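The Cups We Keep
How a white cup, a black cup and a yard of teal cloth took over my fall

I own too many cups. I know this because my sister measured my cupboard door one September and told me it no longer closes by the width of a thumb. I took this as a compliment (she did not mean it as one) and went right on looking for the perfect plain cup, the kind with no slogan and no little painted lemon, just a good rim and a shape your hand likes.

That hunt is how I ended up talking tableware with Inna Melnychuk, who sells secondhand kitchen things out of a narrow shop called Clevel. She has strong feelings about cups and even stronger ones about what goes underneath them. Her theory is that people blame the cup when the table is the trouble. A white cup on a white counter looks like a dental appointment! Put it on a color and suddenly you notice it has a shape.

So I went home and started with the table. I tried mustard first, which made everything look like lunch, and then a dark plaid that I had to fold up after one breakfast. Teal was the one that stuck. It's cool without being gloomy, and it doesn't mind a few creases, which is lucky for me, as my iron and I are not on speaking terms.

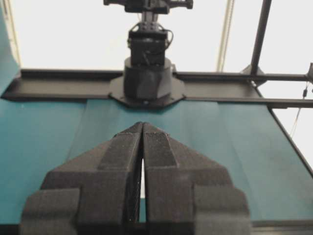 Picking a pair

Once you've got your color down, you need something to put on it, and I'd start with two cups that don't match. Sets are lovely if you inherit one, but most of us are buying one cup at a time, at yard sales and museum shops and that one gas station outside Urnulov with the surprisingly good pottery shelf. I paid eight dollars there for a cup I use more than anything I got as a wedding present.

Inna's rule is to go for a light one and a dark one, in a similar shape if you can manage it. The light one shows you the color of your tea. The dark one hides the rings you haven't scrubbed out yet, and on a weekday morning I value that more than I can say. She also told me to stick a finger in the handle before paying, if there is a handle, and to run a thumb around the rim with my eyes shut. I felt silly doing it in the shop, but I put two cups back that way — both had tiny chips I'd never have spotted.
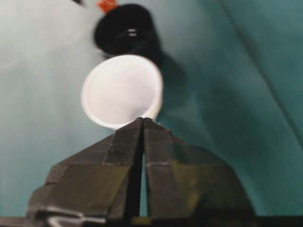 I drink my first coffee at seven, standing up, and my second one sitting down like a civilized person. The second one is where the cup matters, and I've become a real snob about the inside of it. A plain white interior, with that creamy band at the rim, makes even my weak brew look like somebody planned it, while a black one is so dark inside that I can never judge how much is left. I still wouldn't give up either. And I'd always let one loud thing onto the table with them, a bit of red-orange against all that teal, so the whole arrangement doesn't get too tasteful.

As for the cupboard, I've set a limit. Anything new has to push something out, and the pushed-out cups go in a box by the back door for Inna, who gives me store credit. You can probably guess what I spend it on.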